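4.2 Tabletop pushing with the Nodex kit

We bought the Nodex kit with our own money, so I can be as rude about it as I like. I mostly don't need to be. It comes from Breneren, it arrives in two boxes, and the bit we cared about was the pushing bundle: a rod tool for the arm, a set of plastic shapes and the software that turns a typed instruction into a push. The Bakidier gripper add-on costs extra and we left it out, as nothing in this section needs to pick anything up.

Setting up took us most of a morning in July, and a fair chunk of that went on the mount (the bolts supplied were too short, and we ended up raiding a drawer for longer ones). After that it was plain sailing. We ran 300 pushes per instruction type, put the shapes back by hand between runs, and kept the Vlček controller on its factory settings the whole way through – tempting as it was to fiddle! A run counted as a success if the named shape came to rest inside the target area within 47 seconds.

Figure 3 shows the working area, with the shapes out towards the edges of the wooden board and the middle left clear. Colour alone won't settle every instruction on a layout like this. There are two stars, one red and one green, and the two hearts are both yellow, so an instruction for a heart has to say where it is as well.

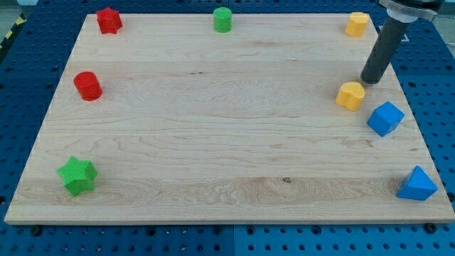

Figure 3. The pushing layout on the maple board, with the rod tip just above the lower yellow heart.

Can the kit be used without the maker's own software?
You can drive the arm from your own code through the open interface, but you lose the typed instructions and have to write the safety limits yourself.

We tried it both ways. Our own code was quicker to change when we wanted an odd path, and I'd happily use it again for a longer project. For these tests we went back to the supplied software, partly out of laziness and partly so that anybody with the same kit can repeat what we did.

Colour-and-shape instructions went well, with nearly 100 of the first 300 pushes needing no second contact at all. Instructions that relied on position were fussier. "The heart nearest the corner" gave us more trouble than "the lower heart", and I still don't quite know why. The manual has one page on wording and it could do with several more – we come back to this in section 5, along with the short bolts.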